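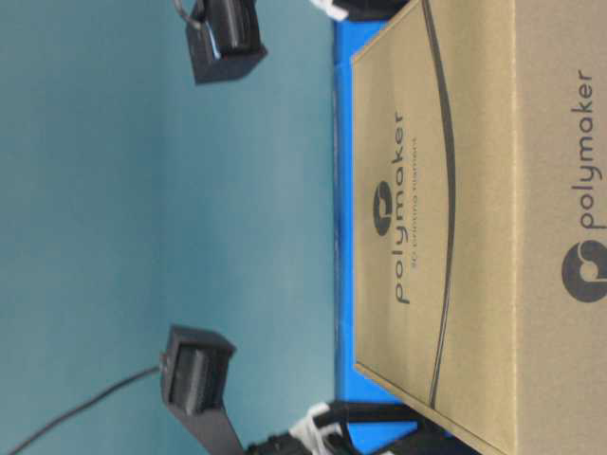

Figure 1. Filament carton, printed faces visible.

4. What the printed box tells the packer

4.1 The claim

Much of the advice given to small shippers rests on the idea that a box speaks for itself. A carton with clear printing on two or more faces is said to be stored the right way up, put back in the right place and reused more often than a plain one. Kuhlmann's handbook for the Plemine packing rooms repeats this as settled fact, and the Findville guidelines borrow the sentence almost word for word. Neither gives a source. We went looking for one and found a single in-house survey, run in May, in which packers were asked whether they preferred printed cartons. Most said they did. A preference is worth knowing, but it says very little about what people do with a box once the goods are out of it and the next order is waiting.

Our own records are not much better, and we want to be plain about that before drawing on them. The log kept at the Trurklow room holds 3088 entries, each one a carton taken from the reuse shelf or put back on it. The entries were made by the people doing the packing, often at the end of a shift, and the column for box type was left blank more often than any other. After removing entries with no box type we were left with 1000. Of these, 800 concern plain cartons and the rest concern cartons with a maker's name on them. The two groups were never matched for size, age or weight of board, and a plain box in this room is usually a bigger box.

4.2 Orientation on the shelf

The handbook treats printing as a signal of which way is up. For cartons that held filament this is doubtful from the start.
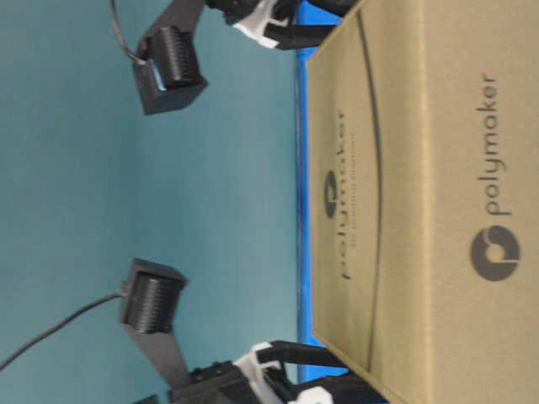
Orientation rules assume that a box has one upright position and that the lettering shows it. Many cartons are designed to be read in several positions, or are printed for a shelf that the second user does not have. The filament carton has the word "polymaker" on two neighboring faces, large on one and smaller on the other, and as it rests on the blue surface both run sideways. A packer who followed the lettering would have to stand the box on end, and we cannot say whether that would be better or worse for the board. The rule gives an answer either way, and for a box like this we see no ground for trusting it.

Bunnag (personal notes, July 2020) objects that packers do not read the lettering at all and go by the fold of the lid. She may well be right. When she asked people in the Lu annex to set down an unfamiliar carton, they turned it until they found the opening and then stopped. She did not record how long they took or how many of them there were, so we treat the remark as a lead and nothing more. It does fit our impression that the printing is noticed when someone is searching for a box and ignored once the box is in hand.

4.3 Return to the shelf

The stronger claim is that printed boxes come back. In the log, 139 entries record a carton returned to the shelf after a second use with its box type filled in. We had hoped to compare printed and plain cartons within this set. On reading the entries one by one we gave up the comparison. Several packers had written "returned" for any box that was not thrown out, including boxes pushed under a bench. Others used the word only when a box had gone back to its numbered place. The two habits cannot be pulled apart after the fact, and any rate we gave would be a rate of something we could not name.

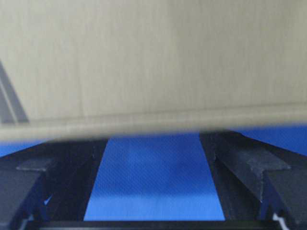 What can be said is that wear and printing tend to be confused with each other. A box with a sharp logo looks newer than a plain box of the same age, and people sorting cartons by eye seem to keep it for that reason. If so, the printed box is kept longer because it looks sound, and its soundness is then credited to the printing. We asked Kuhlmann whether the Plemine sorting had been done by hand pressure or by eye. By eye, she said, with a press at the corners for anything doubtful. This is how most rooms do it, ours included, and it leaves the matter open.

Board strength along the folds is the obvious thing to test, and we have not tested it. The usual method destroys the box. A room that depends on reused cartons is slow to give up sound ones for the purpose, and the worn ones it would gladly give up are the wrong sample.

4.4 What remains

We do not claim that printing has no effect. Someone who wants a carton of a known size will find it faster if the maker's name stands for that size, and in a room where one supplier sends the same box every month this could save real effort. That is a claim about regular supply, though, and it would hold just as well for a strip of colored tape. The handbook sentence says more than this, and we found nothing in either set of records to support the rest of it.

Two changes to the log would help. The word "returned" should be split into two entries, one for the numbered place and one for anywhere else. The box type should be marked when the carton is taken down - at the end of the shift it is guesswork. The Trurklow room has agreed to the first change. The second is still being argued over, mostly on the grounds that it slows the line, for which we have also seen no figures.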